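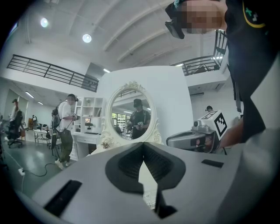
How to record your first batch of gripper demos

I get asked this by every new starter at Curnalcombe, so I've finally written it all down. It covers recording hand-held gripper demonstrations for a learning system, from charging up to handing over your files. If you can pick up a mug without dropping it, you can do this!

Before you start

Charge both grippers and the head camera overnight. Wipe the gripper lenses with a dry cloth, and check the marker cube is sitting square on its mount (a wonky cube ruins the tracking, and you won't notice until much later). Wear a plain top if you've got one, and tie long hair back so it doesn't drift over the head camera.

Make sure the recorder has at least 66 gigabytes free. Mine once filled up mid-morning and I lost the lot – never again.

Setting up the task

1. Pick one small job and write it in a single line, such as "put the cup on the shelf".
2. Set out the objects and take a quick phone snap of the layout.
3. Start the recorder, then hold both grippers up in front of your chest, jaws open, and stay still while you count to three.
4. Close the jaws fully, open them again, and begin.

Doing the demo

Move at the speed you'd use to pass somebody a hot drink. Look at the thing before you reach for it, so the head camera gets it too. Let the jaws do all the gripping and keep your spare fingers out of the way, tempting as it is to give things a little nudge.

If you fumble, carry on and fix it. Those recoveries are really useful to us, and Modupe Balogun (she trains the models) would happily have more of them. If you drop something on the floor, stop and mark the take as bad.

Shuffle the objects every ten takes. Turn the cup round, swap sides, stand somewhere else.

How many is enough?

For one simple job we aim for 410 good takes, shared between people. My first solo batch came to 169 and the policy was hopeless at left-hand reaches, as I'd hardly done any. Bożena Czarnecka did the next lot left-handed and it got much better.

Handing over

Name the folder with the task and your initials, copy it to the Dakau drive, and leave the recorder's own copy alone until the check has passed. Then put the grippers back on charge for whoever's next.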